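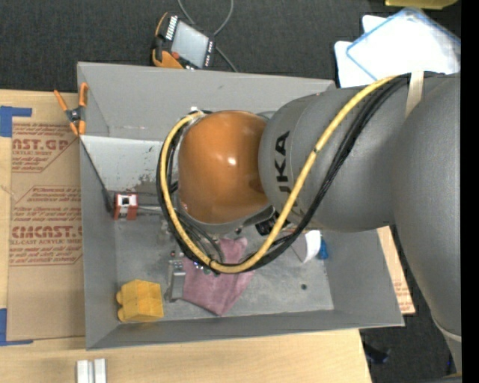
Section 2. Care of Burnden Strung Necklaces

Clean the necklace before it is stored and after any day on which perfume or hair spray has been worn. Work over a wooden tabletop, like the light one shown, with a soft cloth spread under the piece. A strand that slips will then land on fabric.

1. Open the clasp and lay the necklace flat in a straight line.
2. Dampen a lint-free cloth with plain water and wring it out well.
3. Wipe each bead along the direction of the thread. Do not pull.
4. Leave the strand flat overnight. Do not hang it to dry.
5. Place it in the pouch supplied, with the clasp closed.

Caution: Do not use ultrasonic cleaners, ammonia or silver dip. These damage the bead surface and weaken the silk.

Note: Restringing is advised every 2 years — sooner if gaps appear beside the knots. Send the necklace in its pouch to the Burnden workshop, attention Selma Kneževič, and include the card bearing the piece number. Matching earrings may be sent in the same parcel.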